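Sim Kitchen gallery, February

Last updated: February, after the evening session

Quick page so people stop asking me where the pictures are. These are from the Jemarness after-school robotics club, simulated kitchen project, second half of term. Proper write-up to follow when Golnar has finished her bit and I have finished mine. Don't hold your breath on mine.

For parents who are new: all of this runs on the club computers. The arm is a computer model, the kitchen is a computer model, and the students write the code that moves one around in the other. Nobody needs goggles. Bring a charger though, the back row sockets are dodgy.

We had 16 signed up this term, split into teams. Team Rado took doors and drawers. Team Bavov took picking up and putting down. Team Borbély started on doors, then swapped, then swapped back (long story, ask Oľga).

Rules for the term, same as on the whiteboard:

- one change to the code at a time, then run it
- write down what you changed BEFORE you run it
- save the gripper view for every run, good or bad
- no renaming other people's files. You know who you are

Gripper views

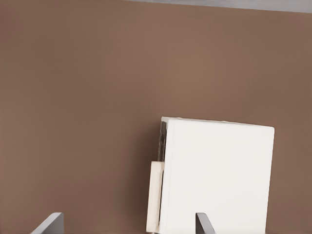 Brown wall, white block, fingers well apart. Ornella has asked for this one for the front of her notebook. 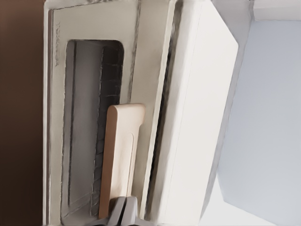

Sideways on to the appliance, dark rack in the window, gripper down at the end of the tan piece. Tip your head over, it helps.

What the teams were working on

Mostly lining up. It sounds dull and it sort of is, until you've spent a whole session on it and then you get quite attached. The students set a target point, the arm goes to it, they look at the gripper view and decide if the point was any good. Natalina T. worked out that her team had been measuring from the wrong corner since the start of term. Big groan. Whole page of numbers crossed out, new page started, everyone a bit happier by home time.

Natalina B. (yes two Natalinas, yes we use initials now) wrote the little script that saves pictures with the run number in the name. Everyone should be using it. If your pictures are still called test, test2, newtest and testFINAL, please come and see me.

Golnar did a short talk on why the view from the gripper is so hard to read. When you're that close you lose all sense of which way up the room is. She had everyone shut their eyes, turn a chair round and then guess which side the door was on. 9 got it wrong, me included.

Things to fix before next time

Team Rado: opening speed. Too quick. Halve it and run again.
Team Bavov: your log stops at run 2. I know you did more than that.
Team Borbély: pick a task. Please.
Everyone: comments in the code. One line saying what the function does, thats all I'm asking.

End of term demo

Same room, 4 till half past 5. Each team gets the big screen for a few minutes, shows one run that went to plan and one that didn't, and says what they'd change. The bad runs are usualy the better watch. Little brothers and sisters welcome if they can sit through it. Squash and biscuits at the back, please keep both away from the keyboards.

If you want to join in the summer term the form is on the club noticeboard, or just turn up and ask for Oľga Jelínek. No coding needed to start, we had two this term who'd never typed a line and they're now correcting mine.

More pictures when I get the Borbély folder off the shared drive. It's in there somewhere under somebody else's name.

Ornella, if you're reading this, you've still got the spare mouse.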